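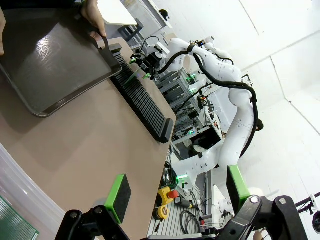
6. Running the table demonstration on an open day

This section is for the persons who run the Rirnel table station in front of visitors. It supposes that the station is already installed, that the arms are referenced and that you have read Section 2 (Safety). If you only want to use the station for your daily work, you can skip this section and continue with Section 7.

The demonstration shows how a gripper takes a thin board from a person's hand, holds it upright and places it in the black slotted rack. It was prepared first for the open day in our Lagos hall, and it is kept short so that one group of visitors can see it from the beginning to the end.

6.1 What you need

Rirnel station with the grippers fitted and the green finger pads clean
Tablet or laptop with Skino, connected to the station network
Slotted rack, black
Clear plastic container
Perforated boards, green
Dark tray
Two trained persons: one at Skino (the operator) and one at the table (the helper)

Note: The boards in the Iloton spare parts box have the same outside size but they are thicker. They stop halfway in the slot. Please keep them for soldering practice.

6.2 Preparing the table

1. Wipe the tabletop with a dry cloth. Do not use a spray near the grippers.

2. Lay the rack on the tabletop with its slots facing up. Push lightly on both ends. If the rack rocks, look for a small screw or a piece of tape under it.

3. Put the clear container on the table, beside the rack and inside the reach of the gripper. Leave enough space for a hand to come in from above.

4. Look at the cables along each arm. They must hang free and must not lie over the rack or the tray.

5. Find the emergency stop (red button, yellow housing) and test it before the doors open. Both persons must be able to reach one. After the test, release it and confirm the message in Skino.

6. In Skino, open the program "Board to rack" and set the speed to 33 percent. A higher speed is permitted in closed sessions, but for visitors please stay at this value.

CAUTION: Start a new program only when both persons have said "clear" aloud. In a full hall the operator can not always see the hands of the helper behind the arm.

6.3 First part: the plate

We recommend to begin with the gripper alone, before any board is handed over. The visitors then have time to come close and to become quiet.

1. Let the gripper take the translucent green plate and bring it upright over the rack.

2. Press Hold in Skino. The gripper stays closed and the arm stands still.

3. Explain in one or two sentences what the finger pads do. They are softer than the fingers and they give the grip on a thin part.

4. While the arm is in Hold, the helper can bring the next object to the table. It may be the tray, or something heavier from the kitchen box if the group has children — they like to guess which things the robot will be able to lift. 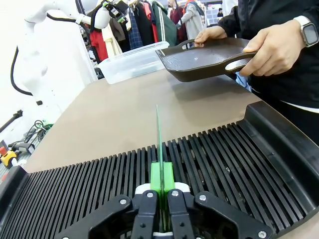
5. The helper keeps both hands on a heavy object all the time and does not put it down on the rack. The slots are made for flat parts and the ribs can bend.

6. When the table is in order again, the helper says "clear" and the operator presses Continue.

Note: The pan is only for showing. Do not give it to the gripper. The fingers can close on the handle, but the weight pulls the wrist down and Skino will report an overload (message 33). If you see this message, take the weight away by hand first and confirm it afterwards.

6.4 Second part: handing over a board

It is the part that visitors remember best, and also the part where most mistakes are made by us and not by the machine. Practise it some times without public.

1. The operator opens the gripper fully and waits.

2. The helper takes one perforated board by its upper corner, between the thumb and the fingers. The lower edge should point down.

3. The helper holds the board over the clear container and lets the visitors look at it. If the board falls, it falls in the container.

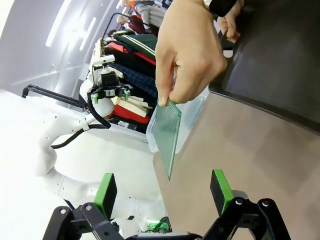 Figure 6-1. Board held near its upper corner at the clear container, gripper open.

4. The helper brings the board slowly between the pads, until the lower half is covered by them. The fingers of the helper stay above.

5. The operator presses Close. The helper lets go only after Skino shows "Part held".

6. The helper takes the hand away upwards, never to the side.

CAUTION: The pads close with little force but the black links behind them can pinch. Keep fingers away from the links also when the arm is in Hold.

If the board is tilted in the gripper, do not correct it by pulling. Open the gripper, take the board back and begin again from step 1. Visitors don't mind to wait for this.

6.5 Third part: working with the tray

The tray can be used when you want to show more than one board to the same group.

1. Place one board flat in the tray, holes visible. It does not have to be straight, the program does not use this board.

2. The helper keeps one hand at the handle end of the tray, so that it can not slide when the arm passes.

3. The operator moves the held board to the check position. In this position it is seen nearly edge-on by the wrist camera, and a bent board is easy to recognise on the Skino screen.

4. Compare the two boards with the group if they ask about the difference. Take the tray off the table before you send the gripper to the rack.

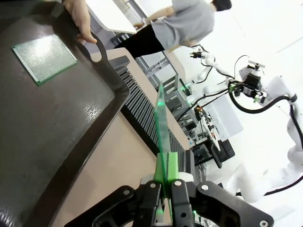 Figure 6-2. One board held nearly edge-on between the finger pads, one perforated board flat in the tray.

Note: Strong ceiling light gives white reflections on the tray and on the boards. If Skino loses the edge of the board, turn the tray a little or ask the hall team to switch off the nearest lamp.

6.6 Between two groups

Put the boards back in the container — also the ones that are bent, they are sorted in the evening.
Send the arms to the rest position with Skino, not by hand.
Wipe the finger pads with the dry cloth.
Let the grippers rest for 7 minutes after every 6 groups.
Write each stop in the log sheet with the time and the message number, even if you know the cause.

For other messages that can appear during the demonstration, see the table in Section 7.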